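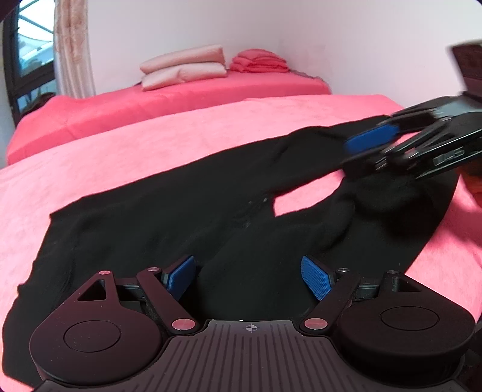 Segunda-feira, 14 de agosto de 2023

Quem me acompanha sabe que implico com regras escritas às pressas, e a nossa folha de boas práticas para dobrar roupa com garras de mão já ia na versão 11 quando a Davina MacLeish, da Clarnano, me pediu (com toda a delicadeza!) que a relesse do princípio ao fim. Reli, com um bule de chá ao lado, e cortei quase metade.

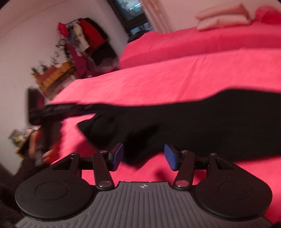 A regra de que mais gosto continua a ser a primeira: estender a peça antes de começar a dobra. Parece coisa de avó, eu sei, e talvez seja mesmo. Mas um pano preto atravessado na cama, todo em pregas e com um bico levantado ao meio, pede paciência, e a folha agora diz isso com todas as letras: alisar primeiro, dobrar depois. Também ficou escrito que as pontas não devem pender para fora do colchão.

A segunda regra trata do ritmo. No projeto Muvel juntámos 424 registos desde abril e rejeitámos 198, muitos deles por pressa, e eu própria assinei uns quantos, confesso. Agora pede-se uma pausa curta antes de fechar os dedos da garra.

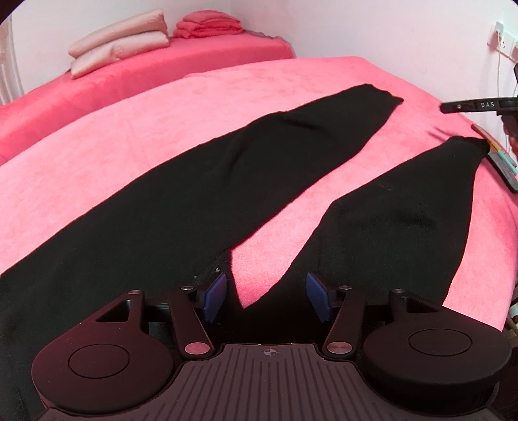 As duas pernas estendidas na diagonal, com as almofadas azuis ainda abertas.

Falta-me rever a parte das meias, que a Davina quer numa folha separada. Fica para a semana, se o chá chegar.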